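Sediment cores from Lake Karitham: looking for old ash layers
Project report, earth science elective
Gianni Farina, 6th July

Aim. Find out if ash from the Tavares cone ever reached the lake, and if so how many times. The town history says the cone is "dead." Wanted to check that against mud.

Background, short version. Tavares is a small cinder cone, 1341 m at the rim, sits upwind of the lake most of the year. Lava on the south side only. The Plarkville road cuts through loose black cinders on the east side, good exposure, we used it for comparison samples.

Method. Two cores with a push tube from the dock at the Sikport end. Core A got 232 cm, core B only 44 cm, then hit gravel and bent the tube. Cores split lengthwise, logged by color and grain size, then washed and looked at under the low power microscope. Took the cores in January becuase the lake is low then and the dock reaches deeper mud.

Results. Core A has two dark bands. Upper one thin, gritty, sharp bottom, fades out upward. Glass shards in it, bubbly, same brown as the road cut cinders. Lower band is thicker but mostly sand with plant bits, no glass, so probly a flood. Core B nothing, too short.

Age. No budget for dating. Used the mud rate from last year's class and got roughly 800 years for the upper band. Big error on that, the rate was measured near the surface and deeper mud is squashed.

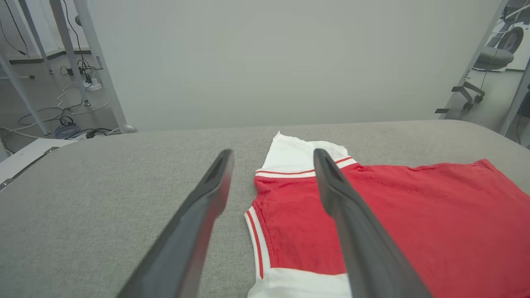
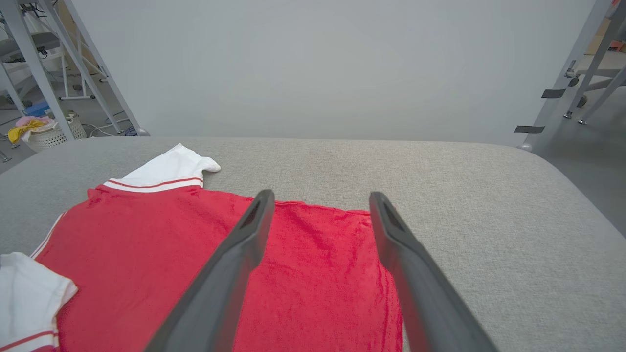 Problems. Only one useful core. Band could be cinders washed in off the slope later, not fallen from the air. Against that: sharp base, no plant bits, shards still have pointy edges. Also the top of core A got mixed when we tipped the tube, so anything really recent is lost.

Next. Second long core from the middle of the lake, away from the streams. If the same band is there, airfall looks a lot better. Compare shard chemistry with the road cut if the lab lets us in. Core log and grain size table are in the appendix.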